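Flelstead should stop charging for the first hour in its public meeting rooms, and it should do so before the winter schedule is set. The present fee is small. It was adopted in good faith, at a time when the heating bills at the Yeo Street hall had risen faster than the budget allowed. The effect of the fee, however, has been to empty the rooms at the hours when they cost the town least to keep open.

The town's own booking ledger recorded 1,127 separate reservations in the last year before the charge. Groups that met weekly began to meet monthly. Others moved to private homes, where a newcomer is unlikely to knock. The town has kept the larger users, chiefly those with dues and a bank account, and has lost many of the small ones. A reading circle of six people does not usually keep a ledger, and it should not be asked to start one in order to sit in a room its members have already paid for through their taxes.

It is often said in reply that a charge discourages careless bookings. There is some truth in this. Rooms were at times reserved and left dark, and staff were sent to unlock doors for no one. Histlow met the same difficulty with a simple rule: a group that fails to appear on 2 occasions without notice loses its right to book for the season. The rule costs nothing to run and falls only on those who cause the trouble.

A second objection concerns fairness to the commercial halls, of which there are 3 within the town limits. Their trade is in weddings, dinners and sales meetings. A chess club on a weekday afternoon was never likely to hire a ballroom, and the halls have not claimed otherwise in their letters to the council.

There is also the matter of what a public room is expected to provide. Sterkport spent heavily on screens and sound equipment for its new center, and those who use it speak more often of the chairs, the late closing -- and the fact that food may be brought in. Flelstead forbids food in 16 of its rooms. The rule dates from a carpet that was taken up long ago. A group that may share a snack will stay to put the tables back.
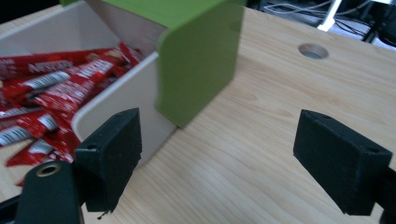

*Red snack packets in a white bin on a wooden table.*

The council need not settle every question at once. It could lift the first-hour fee and the food rule together, for one season, and publish the booking figures at the end of it. If the rooms remain empty, the charge can be restored by an ordinary vote. The cost of the trial would be modest, and the heating is already on.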